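Washing and Storing Bedspreads and Dark Clothes
Household Tips - Laundry and Linens
By Aidan Kinsella

Most of the mail I get in November is about bedding. People bring the heavier covers out of the closet, find a yellow patch or a stale smell, and want to know if it can be fixed. Usually it can. The notes on this page cover printed bedspreads first, then dark clothes, then how to put both away.

Before you wash a printed bedspread

Read the care label. If it has been cut off, test the dye. Wet a white cloth, press it on the darkest part of the print for a minute and look at the cloth. Any color on it means cold water and a separate load.

Check the hem and the corners for loose stitching. A small gap in a seam gets a lot bigger in the washer. Sew it shut first, even if the sewing is ugly.

Shake the bedspread outdoors if you have pets. Hair that goes into the washer dry comes out as wet felt and sticks to everything. 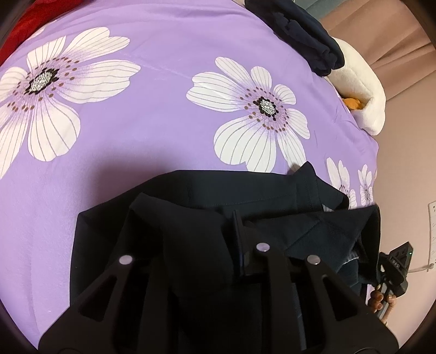
Lavender bedspread with a large white flower print. Wash pale prints like this away from dark clothes.

Washing

A full-size bedspread needs room to turn over in the drum. If you have to push it down with your hands, the load is too big and the middle will come out with soap still in it. Take it to a laundromat and use one of the large front loaders. I use the Callden on Nguyen Street, where the big machines are along the back wall.

Use half the detergent you would use for a normal load. Cold or lukewarm water is fine for prints. Skip the fabric softener, which leaves a coating that holds on to dust. Run a second rinse.

For yellow patches, mix a paste of baking soda and water and leave it on for half an hour before washing. Old patches may need two rounds. Don't use chlorine bleach on a print, even a mostly white one.

Drying

Tumble on low and stop the machine every 20 minutes to pull the bedspread open. It will wrap itself into a ball otherwise, and the outside will be done while the inside is still wet. Two clean tennis balls help a little.

If you line dry, hang it over two lines so the weight is spread out. Put the printed side down. Full sun fades purple and blue faster than other colors - I lost a good lilac sheet that way in one summer.

Dark clothes

Navy and black clothes wear out on the surface long before they wear out anywhere else. The color goes at the seams and folded edges, where the fabric rubs against the drum. Turn them inside out, close the zippers, and wash them cold on the shortest cycle that gets them clean.

Lay dark pieces flat on the bed to check them after washing. Daylight from a window shows lint and soap streaks that a ceiling light will miss.

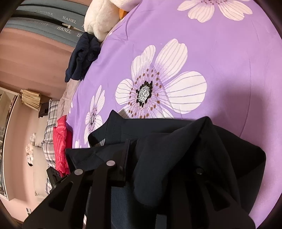
Collars need the most attention. Rub a little dish soap into the fold with your fingers, leave it 10 minutes and rinse before the garment goes in the wash. If the collar has gone shiny from ironing, hold a damp cloth over it, press lightly with a warm iron and brush the fabric while it is still warm. This works on wool and most blends. It does not do much for polyester.

White marks under the arms are mostly deodorant. A dry nylon stocking rubbed over them takes off more than a wet cloth will.

Putting things away

Everything has to be completely dry. Fold the bedspread, leave it on a chair overnight and feel the middle of the fold in the morning. If it is cool to the touch, give it another day.

Cotton bags are better than plastic. An old pillowcase holds a twin bedspread, and a king-size case will take most full ones. I have also used the Riltari zip bags, which are fine for a few months but trap moisture if you leave them longer.

Refold bedspreads once during the season along different lines, or the creases will set. Keep dark clothes off wire hangers. Knits go on a shelf.

Cedar blocks lose their smell after a year or so. Sand them lightly and it comes back.

From readers

A reader in Skavutham writes that she puts a sheet of white tissue between the layers of any printed cover she stores, to keep dark parts of the print from marking light ones. I have not seen that happen with modern dyes but it does no harm, and I would do it with anything old.

Another reader asks if vinegar in the rinse sets color. It does not. It will take out some soap residue, and half a cup is plenty.

Next page: Pillows and mattress pads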